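February 16, 2024
By Inès Hervieu, Kistano project group

4.2 Fault: grip loss after a protective stop

In September the Kistano arm stopped twice in one afternoon and released its load both times. The log gave a joint torque error at 65 per cent speed. We traced it to the gripper cable, which had been tied too short and pulled tight when the wrist turned. The connector had worn after nearly 4000 cycles.

The cable was replaced and given more slack. The gripper now holds its last position for 10 seconds after a stop.

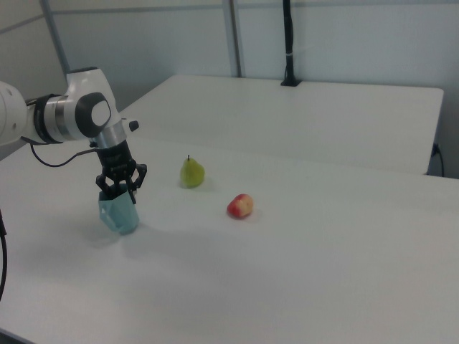 Page 2
Cup task, with the pear and apple left on the table. The cable hangs in a loop from the gripper body - the clearance at full wrist turn still has to be measured.

Last updated: February term
Contact: Fekska Lab office | Back to top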